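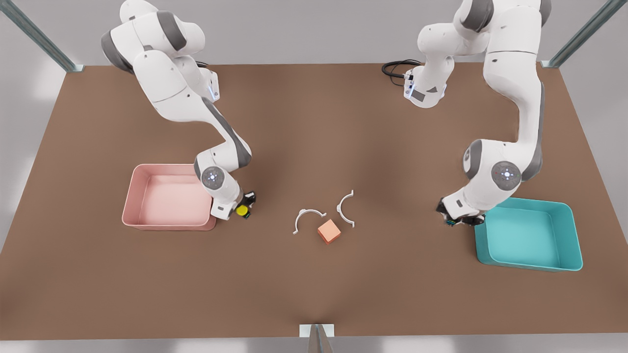 Figure 3. Simulated bench with both arms over the table, the pink and teal trays on opposite sides, and the small parts between the grippers.

4. Workshop Build and Simulated Bench

4.1 Setting

The two-arm bench was assembled in the Stidley shared workshop, a member-run space in which floor area is assigned by the month and equipment must be cleared from common areas on request. These terms governed much of the design. The table had to pass through a standard door, the supports had to come apart with hand tools, and the control computer had to run from one wall outlet. Work on the frame began in April, and the layout was fixed on 05/12/2022, after which no change was made to the table or to the mounting points.

Before any part was cut, the full bench was modeled in simulation (Figure 3). The model includes the tabletop, the metal support posts, the bracket at the near edge, both arms, and the two trays. It was kept under the same version control as the drawings, so that a change to one could not be merged without a matching change to the other. Bhupendra Chaturvedi maintained the model and approved each merge.

4.2 Table and Supports

The tabletop is represented as a single flat body with a matte brown surface. A matte finish was specified for the physical table as well, after an earlier glossy sheet produced bright spots that the part detector read as edges. The posts and the near-edge bracket are modeled as fixed bodies and are included in all collision checks. In the first version of the model the bracket had been left out to save computing time. Several planned paths then crossed the space it would occupy, and it was restored.

Cables are more difficult. The coiled cable near the far edge of the table is present in the model as a static shape only. It does not move with the arm, and the planner treats the area it covers as closed to both grippers. This is a cautious rule and it reduces the usable surface, but members of the workshop who tested the bench preferred it to a moving cable model that slowed planning considerably.

4.3 Sorting Task

The task used in this section is the Raltasik sort, which we adopted for its low cost and small parts list. Small parts are placed on the open table between the trays, and each must be moved to the tray assigned to its type. Both trays have the same shape and differ in color, which allows the tray geometry to be defined once and used for either side.

The part set mixes simple and awkward shapes. The orange cube has softened edges and can be grasped from most directions. The white arcs are thin and curved, with small flat tabs at their ends, and may come to rest either lying down or standing on one side. When arcs lie close to a cube, as in Figure 3, a gripper approaching the cube has limited clearance. We refer to such layouts as crowded starts.

Each configuration was run for 1,000 simulated trials, of which 21 percent used crowded starts. A trial was stopped after 50 seconds if any part remained outside its tray. The same planner settings were applied to both arms, and the order in which parts were taken was left to the Isah scheduler without manual correction.

4.4 Transfer to the Physical Bench

A program was moved to the physical bench only after it had completed its simulated trials without a recorded contact between the two arms. Physical sessions were limited to 30 minutes by the workshop's booking rules. Speeds were held low during the first sessions and raised in steps, with one person stationed at the stop switch at all times.

Two differences between the model and the build required attention. The physical table had a slight bow along its length, which was corrected with shims at the supports. The printed arcs also varied in thickness from batch to batch, and the grip width in the model was changed to a range in place of a single value. The Prirberg calibration routine was repeated after each of these changes. Results for the revised bench are reported in Section 5.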